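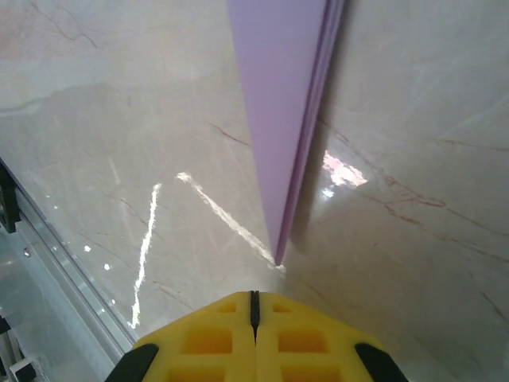

Zarmeena Kakakhel says a damp cloth and a drop of dish soap is all she has ever used on her marble, and after two kitchens and one very busy bathroom I've come around to her way completely.

December
By Noreen Awan

I love polished marble. I love it in cream, I love it in gray, I love the way it makes a plain bowl of lemons look like a party! And I get asked all the time whether it's a pain to live with. It's a bit fussy, yes, but the fuss is easy once you know what it likes.

Start with the daily wipe. Warm water, one drop of mild dish soap, a soft cloth wrung out hard, then a second pass with plain water and a dry towel straight after. The drying is what brings the shine up. Skip it and you get a cloudy film that looks like damage (it isn't - wipe again with clean water and it lifts).

Keep vinegar and lemon well away, and check your spray bottles, as plenty of bathroom cleaners have acid in them. Acid etches the polish and leaves a dull spot that no amount of wiping will bring back. I once left half a lime face down overnight and had a perfect little ring to look at until the stone man came.

If you do get an etch, you can try marble polishing powder on a damp cloth, small circles, very little pressure. Try it somewhere out of sight first. For anything deep or wide, call someone.

Oily stains want a poultice. Mix baking soda and water to the thickness of peanut butter, spread it over the mark, tape plastic wrap on top and go to bed. Scrape it off the next day with something plastic. My butter stain took 7 rounds, and I would have done 7 more, I was so pleased to see it fading.

Now, standing things up on marble. Painted boards, trays, shelf panels waiting to be hung, all of it slides on a polished top, and a thin edge carrying the whole weight can scratch if there's grit under it. Wipe the stone, wipe the bottom edge of the board, and put down a folded tea towel or a strip of felt. Fresh paint needs a few days before it goes anywhere near the stone, longer in a cold room. I like a sheet of baking parchment under it for that first week.

Razia Rind swears by shelf liner, the grippy kind with holes. It holds beautifully, but lift it every Saturday or so and wipe under it, or the pattern can print itself onto the stone.

And use coasters! Pretty ones, with cork on the bottom, left out where people will really reach for them.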